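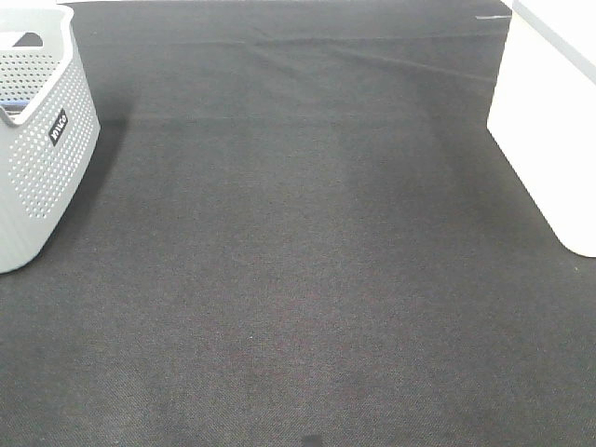

When does Gurnine get the new water?

In April, starting with the streets up the hill, and the rest of town follows once the crews are happy with how the first stretch is running.

So the switch is finally on the calendar! If you live in Gurnine you've been hearing about the Nastdale line for so long that I wouldn't blame you for tuning it out. I tuned it out myself for a good while, and I write about this stuff. But the pipe is in the ground, all 13 miles of it, the valves have been tested, and the water office put out its notice this month saying that the wells behind the ball field will be turned down bit by bit as the Nastdale water comes in.

The short version, for anyone reading this standing up: our water is going to get a lot softer. The notice puts the drop at 156 parts per million of hardness, and I had to go ask what that means in real life. What it means is the white crust on your faucet. It means the kettle that looks like the inside of a cave, and shower doors you scrub and scrub and they still look foggy when they dry. The woman at the water office counter told me she keeps a chunk of scale from a water heater on her desk to show people, and she got it out for me, and it looked like something you'd find at the beach. I asked if I could hold it. I could. It's heavier than you'd think.

First up are the 117 homes on the hill, plus the church and the little fire station up there. They go first because they sit on their own loop and can be switched over without touching anybody else. The crew will open the new valve in the morning and flush the hydrants along the way down, so if you're on the hill you may see water running along the curb for a while, and it may look like weak tea. The office says it's iron and sediment knocked loose from the old mains and that it should clear if you run a cold tap for a few minutes. Don't run the hot tap while it's cloudy or you'll pull all of that into your water heater. Expect low pressure for up to two hours on switch day. I'd fill a pitcher the night before, personally.

After that it's downtown, then the streets by the river, then the newer houses out toward the Hamunholm road. No exact dates for those yet. I pushed a little and got a polite smile. Cards will go on front doors ahead of each area, and the same information goes up on the board outside the library, which is how I'll be finding out, because my front door is around the side and everything left there blows into the neighbor's hedge.

Now, laundry. I bring it up because it's what people asked me about most, more than the taste and way more than the bill. Hard water eats detergent. The minerals grab the soap before it gets anywhere near your socks, so those of us who grew up on the Gurnine wells were all taught to pour in extra, and our towels could stand up on their own. With softer water you need less. If you keep pouring the way you do now you'll get suds, a lot of suds, and a machine that keeps adding rinses because it thinks something is wrong. The water office suggests starting at half of what you use today and seeing how the clothes come out. It goes for powder and liquid both. Pods you can't really cut in half, so maybe finish those up before your street is switched.

My sister moved to Hamunholm years ago, and they've been on the Nastdale water that whole time. She says the first thing she noticed was her hair. She thought she couldn't get the shampoo out, she stood there rinsing and rinsing, and it was just that her hair had never been properly clean of minerals before. It feels slippery for a couple of weeks and then you stop noticing. She also says coffee tastes flatter over there and I've always told her that's her coffee maker. I may owe her an apology by summer.

I stopped in at Schwaiger on Main Street to see whether they were worried about losing their softener salt business. If you haven't been in, the salt is stacked by the front door where the sleds go in winter. They said they quit reordering a while back and they're selling down what's left at a markdown. If you have a home softener, you have a choice to make. You can leave it running, but it'll be working on water that hardly needs it, and you could end up with water so soft the soap never seems to leave your skin. Most units have a bypass, a lever or a knob at the back where the pipes go in. Once your area has switched, turn it to bypass and see how you like things for a month before you sell the unit or haul it to the dump. And if you rent, ask your landlord before touching it! A couple of readers have told me their softener is in a locked closet, in which case it's the landlord's problem anyway.

People with fish should read this part twice. A tank that's used to Gurnine well water is used to a lot of minerals, and a big water change with the new supply could be a shock. The advice I was given is small changes, more often, and a cheap test kit so you know where you are. Same idea for anyone who brews beer or bakes a lot of bread. Your recipe may behave a bit differently and it won't be your fault. I bake every weekend and I'm weirdly excited to see what happens to my rye.

About the old pipes. Several folks wrote in worried that soft water would go after the plumbing in the older houses downtown, and that's a fair thing to worry about, so I asked. The water is treated at the Nastdale end to keep it from being harsh on metal, and the office will be sampling from kitchen taps in the older blocks before and after the change. They're looking for households willing to fill a bottle first thing in the morning, before anyone has flushed or brushed. You leave it on the step and they pick it up. If you live in one of the brick houses near the depot they would especially like to hear from you, and there's a sheet at the counter to sign. Results will be posted, and I'll print them when they are.

One more thing I learned and wish I'd known sooner: the little screens at the ends of your faucets. When the water changes, some of the scale that's been stuck inside your pipes all these years can come loose in flakes and clog them. If your kitchen tap turns into a dribble a week after your switch, don't call a plumber yet. Unscrew the screen, tap it out in the sink, soak it in white vinegar, rinse it and screw it back on. Put the stopper in first. I once lost a washer down the drain doing exactly this and had to take the trap apart with a wrench I borrowed and then forgot to return, so if you're reading this, it's on my porch, come get it. Showerheads are the same story, and so is the little filter where the hose meets the back of the washing machine. Shut the water off at the wall before you undo that one.

What about the bill? It isn't changing in April. The pipeline was paid for out of the charge we've all had on our statements since the ground was broken, and that charge stays as it is for now. The rates come up for review in the fall like they always do, and I'd bet on a full room. The office says the wells will be kept in working order as a backup, and the upkeep on those is part of what they'll be talking about. I heard some grumbling about that in line at the bakery. My own view is that I'd rather have wells sitting there ready than find out one dry August that we don't, but I can see the other side, it's a chunk of money for pumps we hope to leave alone.

Some of you are going to miss the old water. I got a long note from a reader who has lived here her whole life and says the Gurnine water tastes like rocks and she likes it that way, and when she travels she can't get used to anything else. I wrote back that she still has a few weeks to fill some jugs. She already has them in the cellar.

If you'd like to try the new stuff before it reaches you, there's going to be a tap set up at the Gurnine library, on the side by the bike rack, fed straight off the new main. Bring your own cup. It should be on by the time the hill gets switched, open from 9 in the morning until the library closes. I'll be down there with a thermos and a tea bag to see whether I can tell the difference, and if you see me, tell me what you think of it.

Questions about your own street should go to the water office, at the counter or by phone. They're busy, so let it ring. If your water is still brown the morning after your switch, call them and they'll send someone to flush the hydrant again. And if you had a white load in when it happened, don't dry it. Keep it wet, skip the bleach (bleach sets the rust, I found that out on a good tablecloth) and run it again once the tap is clear. The office has free packets of rust remover at the counter while they last.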